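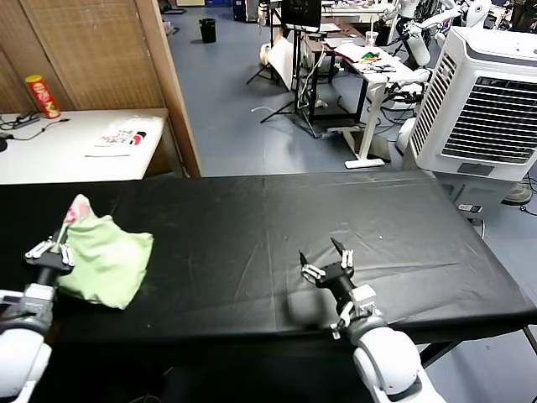
Page 38

PARKIDTON HALL: TABLES, LINEN AND KITCHEN WALK-THROUGH, MAY
Checked by: Nour Mansour

Hi all! I did the whole walk-through in one go this time (started at 9.40, kettle on by 10), so the comments are fresh and a bit rambly. Sorry in advance.

Trestle tables, legs and locks: PASS
Every lock clicked home. The one near the stage door is stiff, so give it a decent shove and keep your fingers clear of the hinge. I've already got the blood blister, you don't need one too.

Table covers, no trip hazard at floor level: PASS
Hems are all well up off the floor. Please fold them before they go back in the cupboard, I'm begging you.

Tea towels and cleaning cloths: NEEDS WORK
Colours are all over the place again! Green is for tables, blue is for the kitchen, and whoever is drying cups with the floor cloths, please stop. I've put two fresh packs of the Margaritis ones under the sink.

Fire exits: PASS, just
Stacked chairs were creeping towards the side door. I moved them back behind the yellow line and they need to stay there.

Extinguisher tags: PASS
Both in date, pins in, gauges in the green.

Hot water at the kitchen tap: FAIL
Came out at 42 degrees, and we want it a fair bit hotter than that for washing up. Flotico are sending someone to look at the mixer valve. Until then boil the urn for dishes, and yes, I know it takes forever.

First aid kit: NEEDS WORK
No small bandaids left (the playgroup, I suspect). Saline is fine. Burn gel is getting low, so I've ordered more.

Power boards: PASS
Test tags are current. I binned the old white one with the cracked casing.

Rear step, lighting and grip strip: FAIL
Light's still out. The Zerneo sensor fitting is sitting in its box in the office waiting for the sparky. Grip strip is lifting at one corner, and I've taped it for now.

Next check will be done after the winter fair, and I'll bring my own thermometer again.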